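Kirna at Work: Questions from the Cleaning and Turnover Teams
Updated June 16, 2026

What is Kirna, in plain terms?
Kirna is the software that will drive our tidying robots in the furnished rental units. It picks up, carries and puts back. We practice everything in simulated apartments first, and I love that part, because you can try the same living room over and over and change one little thing each time!

Do I have to learn to program?
No. You'll learn the tablet screen, the stop button and how to leave a note on a run. If you can write "bag left by the door, please check" you already have most of it.

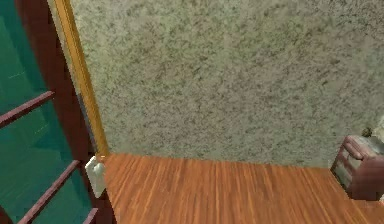

Will my job go away?
No positions are being cut with this rollout. What does change is the mix. Less bending and hauling, more checking rooms and deciding what belongs where. People on the turnover team know things about a lived-in room that no floor plan has, and we want those things in Kirna.

How much practice does it get before it enters a real unit?
Each new task gets 3,000 simulated runs. We read the failures together on the big screen in the break room (bring coffee, it gets lively).

Which tasks come first?
Trash bags and anything left on the floor. You asked for those, loudly, and I agree with you.

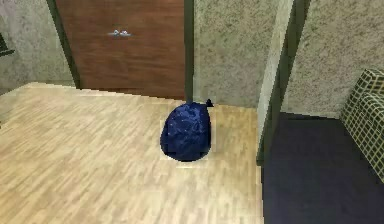 Bags are harder than they sound. They're soft, they slump, and the best place to grab one changes with how it's tied. The notes you wrote on lifting them went straight into the test list, all 100 of them.

What about small stuff left on tables?
That stays with you for now. Kirna can flag an item but it won't decide whether something is trash or a guest's property. A person makes that call every time. 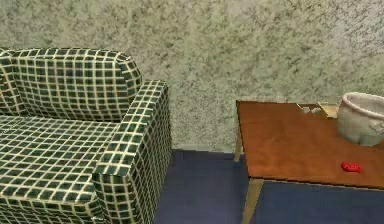
Guests leave the oddest little things behind, and the lost-property shelf will keep working the way it does today. Tag it, log it, shelve it.

Can I stop a robot if I don't like what it's doing?
Yes, any time, and you don't have to justify it. Stops aren't counted against anyone. Write a line afterward if you have a minute.

Do doorways and changes of flooring cause trouble?
They can! Going from boards to carpet is on our watch list, and so are tight corners. We'll keep running those in simulation until November, when the first units go live.

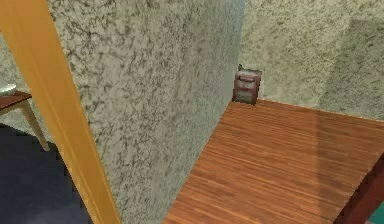 Bogdan Zieliński wrote in to ask who moves the furniture back if a robot nudges it, and whether that time goes on the turnover sheet. It does. Log it under "reset" and your shift lead will add the minutes.

Where do I sign up for a practice session?
On the sheet outside the supply room. Sessions are paid, and you can come more than once.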